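Why I Will Defend the Small Curved Table

Last updated: 2021-01-09
By Pilar Huenchumán

I have been arguing with my friends about furniture for most of the winter, and I keep ending up on the same side, so I may as well write it down. I love small tables with a curve in them. Kidney-shaped, bean-shaped, whatever you want to call them. I think they are the best thing you can put in a room where somebody sits down to do small jobs, and I think people who call them silly have never had to live with one for more than a weekend.

Dörte Thiele calls them silly. She has a rectangular desk, a huge one, 1700 millimeters from end to end, and she bought it because her old desk was always covered in stuff. I saw the new desk in February of last year and it was wonderful, this great big clean plain of wood. I saw it again at the end of spring and it was covered in stuff! Mail, chargers, a bowl of keys, two scarves, a box from something she had already unpacked. A long straight table has corners, and corners are where things go to be forgotten. You push the mail into the corner because it is out of your way there, and then it really is out of your way, for months.

A curved table has no place like that. Every part of the edge is about as easy to reach as every other part. You sit in the dip and the top comes around you a little, and whatever you put down is right there asking to be dealt with. I find this so pleasant that I sometimes sit down at mine just to sort buttons or wipe my glasses.

Now, Finn Engelhardt raised a fair objection when we talked about this, and I want to be fair back. He said you can't push a kidney table against a wall without leaving a gap. True. You can't. He lost a very nice pen down the back of his aunt's. But I would ask why the table has to go against a wall at all. We line our rooms with furniture like a waiting room and then complain that we feel like we are waiting. Pull it out! Put it where you can walk around it. A small table with rounded sides is so easy to walk around, you don't catch your hip on it, and the room feels bigger for having something in the middle.

My second point is about drawers, and here I get a little fierce. A small table needs one shallow drawer and that is plenty. I have owned a cabinet with eight drawers (a Vogler, secondhand, 25 dollars and a sore back) and I could never tell you what was in five of them. One drawer you can open with a finger and see all of it in one look, that's the dream. Light wood inside, too, if you can get it. Dark drawers swallow things. Henrik Gerlach lined his with black felt because it looked elegant in the shop, and now he needs a flashlight to find a paper clip.

And leave it open while you work. I know this sounds like heresy in a tidying essay. We were all raised to shut drawers. But an open drawer under the near edge is like a second, lower tabletop, and when you are mending or wrapping or cleaning up a dozen little bits, you want that second level right above your knees. Shut it when you get up.

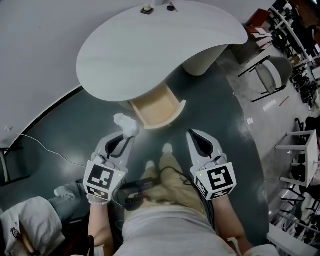 The same goes for the top itself. I am not one of those people who want a bare surface with one white stone on it. Two or three small things at the far edge, I think, is about right. Things you like to look at, or things you need every day, set back where your sleeves won't drag them off. The near half stays clear. That is my whole rule, and I have kept it longer than any rule I ever got from a book with a pastel cover.

White and matte, by the way, over glossy, every time. A glossy top shows you the lamp and your own chin. A matte one shows you the thing you put on it. I had a glossy Womik side table in my first apartment and spent two years wiping fingerprints off it before I gave it to my cousin, who put a cloth over it on the first day. Smart woman.

I also want to say a word for the tissue. Keep a box within reach of any table where you do small work. So much of what we call cleaning is really just catching a crumb or a smear at the moment you see it, and you won't do it if you have to go to the kitchen. I go through a lot of tissues and my table looks great.

Knut Schmieder read a draft of this and told me I was describing a dressing table, and that his grandmother had one with a skirt on it. Well, yes! I think his grandmother was right. She had one clear place to sit and one drawer for the little things, and according to Knut she could lay her hand on a needle in the dark. I am still trying to talk him into getting it out of the attic.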